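Gripper notes, second week

The left finger was sticking again on Monday, so I took the hand off the arm and started over on the linkage. I had printed the pivot pins at 20 percent infill, which was dumb, and two of them had gone oval. The new ones are cut from steel rod I found in the scrap bin at Jullitar, the shared shop where I rent a shelf. They took most of an evening to file down. The finger swings freely now.

The servo is still the Kristiansen one. It gets warm if I hold a grip for more than 22 seconds, and I don't have a fix for that yet. A bigger servo means a bigger bracket, and the bracket is the one part of this thing I'm happy with.

While the hand was in pieces I went back to the simulator. I'm using Rarkness for that, mainly because it opened my model files without a fight. My kitchen scene is simple — a double sink, some dishes, wall cabinets with food on the shelf. The view comes from near the hand, and I've put a big red ball down between the fingers. I like having something bright in there when I'm moving the arm with the keyboard.

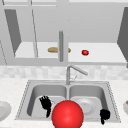
The finger spread is the setting I keep going back to. Fully open, the real hand is a bit narrower than the model, so anything I tune in software comes out slightly wrong on the bench. I could shorten the travel in the model or file the stops on the real one. I'll probably file the stops.

The wiring is next. The Ureck board has two spare inputs, and I want a limit switch on each finger before I run it at full speed. I also need to route the cable away from the wrist — it has rubbed through the sleeve once already. The sleeving is on order and the switches are in a drawer somewhere.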